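Robot club notes: the trash can in the corner

Sunday was our second meeting in the simulator, and I finally got the test room loaded on the big screen before everybody sat down. Small victory!

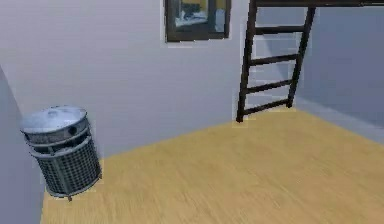
What we're working on

The job for this round is simple to say and a pain to code: drive across the wood floor, find the trash can by the wall, and stop before you bump it. The ladder is in there to be a nuisance. Živko Todorova's team spent most of the afternoon teaching their program (they named it Burkano, don't ask me) to tell the two apart, and after 14 tries they were still arguing over the rungs. Drita Stojanovska went a different way and had hers look for the lid first. I like that idea a lot – I just want to see it work from the other side of the room.

If you missed Sunday, the room file is in the shared folder under Kumivell. It's nearly 230 MB, so please download it at home before you come, the club Wi-Fi is what it is.

Next time

We start timed runs in December's old format, two minutes per team, and you can use either starting spot. Bring your laptop charger – we only have so many outlets – and save a copy of your code before you start changing things. Ask Živko why.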